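Week 4: Founders, Statues and the Uses of a Good Funeral
Instructor: Tahmineh Shokri
Notes tidied up by Negin Nazari, who takes no blame for the opinions

Where we left off

Last week we read two lives of the reformer Vlachou, one by an admirer and one by a man who owed him money. They agree on the name of his mother. This week we ask how a politician with a middling record becomes the father of a region, with a bridge to match.

The Celoldale case

Vlachou sat in the Celoldale assembly for one term and spoke for land reform, then against it, then for it with changes. The change that mattered was striking out the estates of his cousins. He lost his seat by 171 votes and went home to Plitow, where he wrote a memoir of great length and few dates.

He died in March, in the middle of a tax revolt. Both sides needed a martyr and he was available. The rebels said he had always been with them. The government paid for the coffin. Read the two funeral speeches side by side and mark every sentence that could be swapped from one to the other without anyone in the crowd noticing. My copy is mostly ink.

Terms to know

Usable past: the parts of history that fit on a banner.
Hagiography: a life of a saint, or a life of anyone written by his party.
Commemoration: remembering in public, usually with a budget line.

Reading for next time

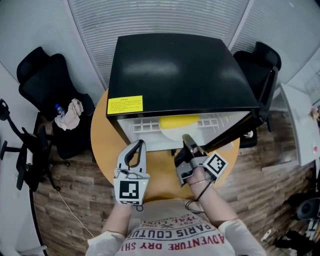
Reading time: 4 minutes (the handout, not the book)

The memoir runs to 3933 numbered paragraphs. You are responsible for the first 100. Skip the poem. The Edville edition has the better footnotes, and its editor loses patience with Vlachou at a point you should be able to find.

Come ready to discuss:

Who paid for the statue in Plitow, and what did they want that year?
Why do the school textbooks leave out the second speech on land?
Could the rebels have picked someone else?

Short response due at the start of class, one page. "He was a man of his time" does not count toward the page.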